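Search this site Enter keyword Go

Pre-purchase walkthrough checklist: arm in the Mistomstead test kitchen
5 minute read
May 12, 2021

I said I'd write this up before we sign anything with Vanhove, so here are my notes, item by item, with whatever popped into my head while I was standing there with the clipboard. Thijs Visser did the power and mounting questions with me. Anything marked OPEN needs an answer before the order goes in, please and thank you!

1. Reach to the corner. OK
It gets into the corner over the counter, which was my big worry (the corner is where everybody puts everything). I'd still like the reach in writing on the quote.

2. Cabinet clearance. OPEN
The upper cabinets hang over exactly the part of the counter we care about. Thijs thinks a software limit will take care of it and I'd like to see that limit set before I believe it. Vanhove lists the setup visit as a separate line, so let's budget for it now and be pleased later if we don't need it.

3. Floor space. OPEN
I asked for 60 inches clear in front of the counter, and with the drawers pulled out we don't get it. Either we move the prep table or we agree that the drawers stay shut during runs. I vote for moving the table. It's a pain to clean under anyway.

4. Outlets. NOT OK
The outlet on the backsplash sits between a toaster and a coffee maker. The controller wants its own circuit, so that's an electrician, and that's money that wasn't in the January budget at all. Put it in. Last year we "found" that kind of money in the supplies line and I was still hearing about it months later.

5. Cable routing. OPEN
No cord should lie across a counter where people work. I wrote the same thing on the Celovwood inspection and I'll keep writing it! Cable clips and a channel are cheap, just add them to the first order so we don't pay shipping twice.

6. Emergency stop. OK, with a comment
The quote has one button. I want 2, one by the door and one within reach of whoever is at the counter. Shazia Bukhari agrees and she's the one signing.

7. Daylight and glare. OPEN
Bright window, dark tile, dark granite. If we end up buying the camera option, somebody has to test it morning and afternoon. A blind costs next to nothing compared with a better sensor, so try the blind first.

8. Items on the counter. Comment only
Clear containers, shiny metal, a draping paper towel: it's a good mix for testing, and I'd leave it that way for the acceptance run. I don't want a demo with one wooden block on a bare table. Ask for real kitchen stuff in the acceptance terms and have them name the items. 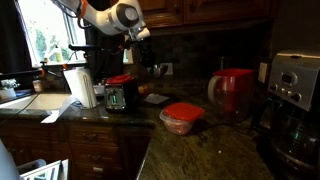
Items 1, 2 and 8: the arm over the corner counter, upper cabinets behind.

9. Gripper spares. OPEN
Fingers wear out. I'd order 3 spare sets with the arm. Zultirico quoted us a lower price for theirs but couldn't tell me if they fit, and I'm not buying a bag of maybe.

10. Service contract. OPEN
Response time on the basic plan is more than 60 hours, and the next plan up is a big jump. Thijs wants basic, I want the upgrade for the first year only and then we look again. Shazia, your call.

11. Training. OK
Included in the price, on site. Get everyone who uses the kitchen on the list, including the evening people, who got left out when the dishwasher was replaced.

Status: hold the order until 2, 4 and 6 are settled. The rest can go in as comments on the purchase request. I'll redo the floor measurement once the table has been moved.

Related items
Celovwood inspection: cords, mats and carts
How we compare service contracts
Purchase request form, with notes on filling it in
Vanhove quote: questions we sent back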